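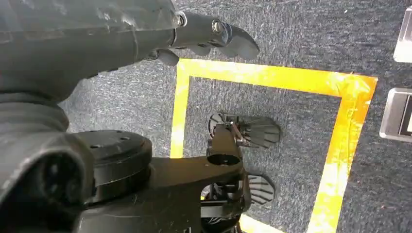 How do you get parcel tape residue off a hard floor without wrecking the finish?

Warm it with a hairdryer on low, roll it up with your thumb, and wipe what's left with a drop of cooking oil on a cloth. Washing-up liquid afterwards, or you will be skating to the kettle.

I have moved house more often than is sensible, and every move has left me with tape on something. Masking tape is the politest of the family. It comes up clean if you lift it within a few days, and turns into a sort of biscuit if you leave it until June. Parcel tape is a thug. Duct tape should be kept for things you never want to see the underside of again.

Old masking tape that tears into confetti: lay a damp cloth along it for ten minutes, then go in with a plastic scraper at a low angle. An expired loyalty card is as good as anything sold in the shops. Metal scrapers are for people who enjoy buying floors.

Scuffs

Black scuffs on a hard floor generally rub off with a pencil eraser, the white sort. Glenys Pickering swears by a tennis ball on a broom handle with a cross cut in it, and her hall does look splendid, though I notice she also makes everyone take their shoes off.

Scuffed plastic is another matter. Grey and black plastics hold on to dust in every scratch, and polish only makes the dust shiny. An old toothbrush, warm water, a little soap, then dry it properly. Don't use the scouring side of the sponge. I have, and the lid of my bread bin now looks like the moon.

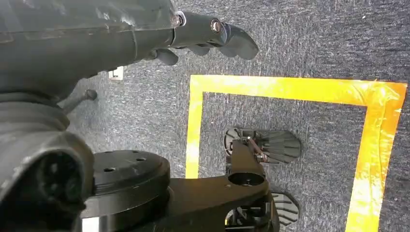
Dark, matt plastic shows every mark.

While you have the toothbrush out, do the screw heads. Dust packs into the recess round a bolt and sets like mortar. A wooden cocktail stick gets it out, and costs less than the Stavus detailing kit, which contains a toothbrush and some cocktail sticks.

Small things that roll under other things

Keep a shallow tray on the desk whenever you take anything apart. A saucer will do. Screws go in the saucer in the order they came out, clockwise from the chip in the rim, and if there isn't a chip in the rim there soon will be.

Pen caps, fuses and the little feet off the bottom of keyboards can go in there too. When someone hands you a small black thing and says it fell off something, don't put it in your pocket. 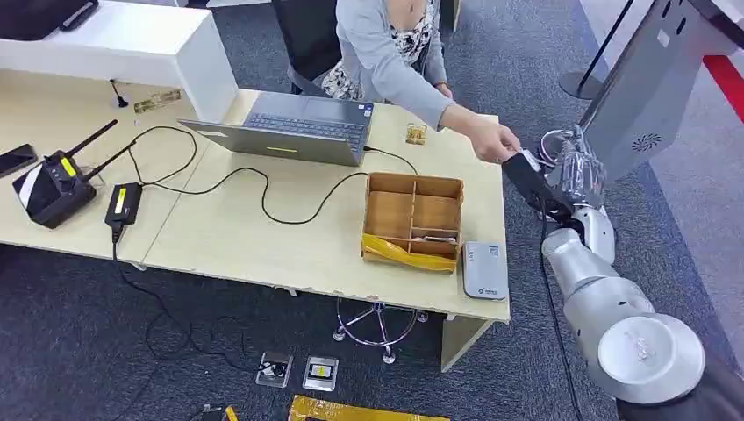
Pockets go in the wash. I got 18 months out of a Dulto drawer knob before it went through on a hot cycle with the towels and came out a different shape, and the drawer has been opened with a teaspoon ever since.

Label the saucer if it's staying out overnight. Josphat Mfaume once tidied one of mine into the bin as an act of kindness, and we have agreed to remain friends.

Boxes worth keeping

Most cardboard should go straight out to the recycling. The exception is any box with dividers. Wine merchants will give you them if you ask nicely, and the inserts lift out in one piece and fold flat. Stand one on end in a cupboard for rolled tea towels, or leave it upright and drop in the felt pens, glue sticks and torches that otherwise breed in the kitchen drawer.

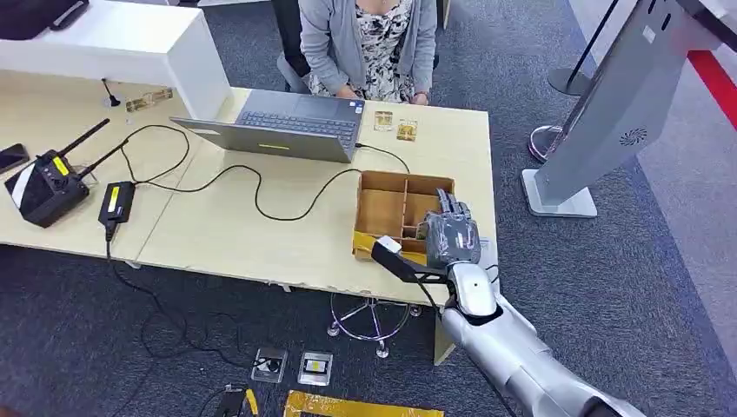 Long things go at the back, short things at the front, and anything that leaks goes in a jam jar first. If the bottom sags, run two strips of tape across it underneath. Trim the partitions with a bread knife if they're too tall; scissors just chew them.

Rehema Nyanda keeps her spare light bulbs this way, one to a hole, with the dead ones in there as well for reasons of her own. Write the fitting on the cardboard in pencil and you can rub it out when you change your mind.

Brown cardboard is no good in a damp shed. It goes soft, and then it goes to the slugs.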